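Can a machine do it yet? Chores, sorted

Readers keep asking which jobs around the house and shop can be handed over. Sorted by how much help you still have to give.

Vacuuming flat floors: yes. Pick up cords and socks first. Empty the bin every second run and cut the hair off the brush with a seam ripper.

Mowing: yes, if the lawn is plain. Walk it for sticks beforehand. Our Hillar model handles 300 square yards and gets stuck at the same tree root every time.

Folding laundry: no. Fold it warm, straight from the dryer, and you won't need the iron.

Loading the dishwasher: no. Plates face the middle, knives point down.

Sweeping the shop: partly. Maricruz Cárdenas runs a Nident sweeper at 4:15 in her cabinet shop and still does the corners with a broom. Fine dust goes right past it – wear a mask when you empty the tray.

Running errands: partly, and it depends on the town. The car has to stop for a red light, read the lane lines through a junction and leave room for a bicycle, all on the way to buy a box of screws. 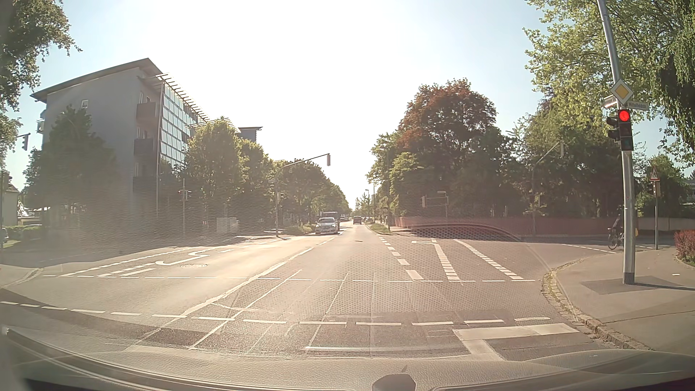
Reading time: 2 min | Filed under: Home & Shop

If your own car has lane assist, treat it as a helper and keep your hands on the wheel. Clean the inside of the windshield once a month with a dry microfiber cloth, then a damp one. Low sun shows up every smear. Wipe the sensor covers at the same time, with plain water and no polish.

Put a list and a cooler bag in the trunk before you leave. Loading the groceries is still your job.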